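Bags, week three

2025-10-22

I said I would write something when we got to the end of the bag work, and we are nearly there, so I'm doing it now before I forget the details.

For anyone who hasn't read the earlier posts, I spend my working days at Nodero steering a pair of robot arms by hand so that a model can learn from what I did. Each go is called an episode. It starts when I press the pedal and ends when I press it again, and in between I try to do one whole task without stopping to think. The target for bags was 398 episodes. I have 40 left.

The task reads simply enough on the sheet. Open the bag, put the things from the floor into it, close the bag. In August we did the same with cardboard boxes and I got through them quickly. A box stays where you put it. A bag changes shape every time you touch it, and the opening you had a moment ago has fallen shut by the time you come back with something to put in it.

Most of my failures are at the flap. You have to take hold of the cloth near the zip but not on the zip, lift it, fold it back far enough that it stays, and then let go slowly. If you let go quickly it springs back over the hole. I tried pinching higher up for the first few days and the cloth slid out. Lower down, near the hem, there is a double thickness and the fingers hold it better. I wish I had found that out before episode 97 and not after it.
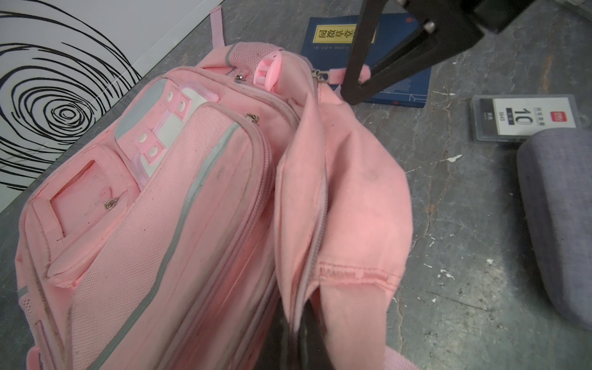 The other thing that took me a while was learning to trust the wrist view. We have a camera overhead as well, and at first I steered by that one all the time, as it feels more natural to look down on the job. The trouble is that the arms cover the bag just when you need to see it. From the wrist you get the cloth close up, folds and all, and you can tell whether you have one layer or two. I now use the overhead for getting into position and the wrist for everything after that.

Agnes Rennie checks the episodes at the end of each day and marks them keep, trim or bin. She is fair about it. A slow episode is a keep as long as it is steady. What she bins is dithering, where I reach for something, change my mind and reach for something else. Her view is that the model will copy the dithering quite faithfully, and having seen what came back from the box work I think she's right. There was a small backwards twitch before every lift, and it was mine. I had been doing it for weeks without noticing.

She does keep the ones where I make a mistake and put it right. If the cloth slips and I go back and get it again cleanly, that stays in. We argued about this a bit. I thought a good set should be all clean runs. She pointed out that a model that has only seen clean runs has no idea what to do when one goes wrong, and they go wrong a lot.

We change things between batches. The bag gets turned, or moved along the floor, or left half open, and the items are swapped over. I used to set everything out neatly, which was a mistake, and now I put things down without looking much. Flat items are harder than I expected. Something thin lying on concrete gives the fingers nothing to get under, and the only reliable way I've found is to push it against something else until one edge comes up.

My shoulders have been sore. The handles at Lincombe, where I trained, were hung from a frame and took their own weight. Ours don't. I asked about it and was told there may be money next year. For now I do blocks of 7 episodes and then get up and walk to the kettle.

Soft things come next, meaning towels and then coats, at the Lorbridge site. I'm told the coats have buttons. I have asked for a week on towels first and I think I'll get it.

A couple of people wrote in asking whether you need a technical background to do this. I haven't got one. I did upholstery for years and I suspect the cloth handling came from that, though the arms make you relearn most of it. If you are applying somewhere, ask how long the sessions are and who reviews the episodes. Comments are open again, by the way. I had to close them over the summer on account of the spam.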